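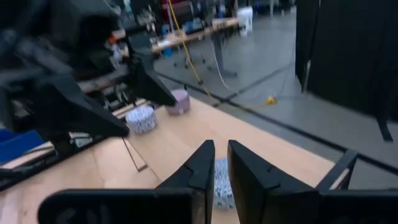 Do the containers have to go on the shelf?
They go on the shelf once the shelf is level. Until then, keep them on the tabletop, where they have a shorter way to fall.

Section 3. Arranging the Kuststead Tabletop Set

Before you start, put the low shelf, the stands and the containers within reach. Clear off the table too. Mail counts as clutter, even unopened mail.

1. Set the shelf toward the back of the table with the wooden board facing up. Leave enough room behind it to get a dust cloth in. You may never use this gap, but it is there if company is coming.

2. Press lightly on each end of the board. If it rocks, slide the shelf a little to one side and try again. Most tables have one good spot, and it is seldom the one you wanted.

Note: The Nondon felt pads are sold separately. Folded paper works just as well and has been holding up Higinio Bañuelos's own shelf for nearly 5 years. He wrote the first edition of this guide, which recommended the pads.

3. Place the stands. Lift each one by the stem, close to the foot, and set it down flat. Dragging a stand across a wood top leaves a mark that will outlive your interest in the arrangement.

Caution: Do not lift a stand by its cup. The cup is threaded on the Arriaga model and only pushed on with the Sirnix, and you will not remember which you bought.

4. Step back and look at the heights. A stand in front of the shelf should leave the board easy to reach. If you find yourself reaching around one to get at a container, move it now, before you get used to it.

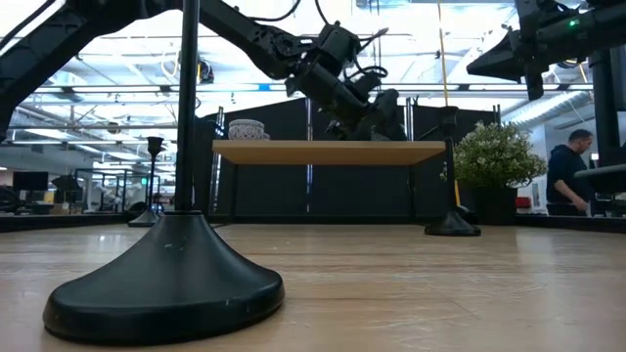 5. Add the containers, starting with the one that goes at the back. Bring the others in close to it, at one end of the board. Lined up in a row they look like a store display — fine if you own a store.

6. Keep the front of the table open. This is where you work, eat or put down your keys, and anything standing there will be in your elbow's way by evening. 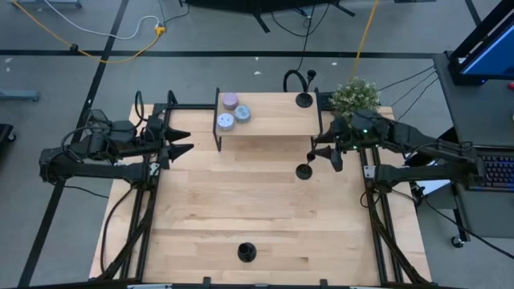 Containers grouped at the left end of the shelf.

Moving the set

Take the containers off first, then the stands, then the shelf. Carrying the loaded shelf in one trip saves 90 seconds and has accounted for most of our replacement orders.

Cleaning

Wipe the board with a damp cloth, along the grain, and dry it right away. Dust the stands from the cup down. For replacement feet, ask for part 144 and say whether your shelf has metal legs or the older wooden ones.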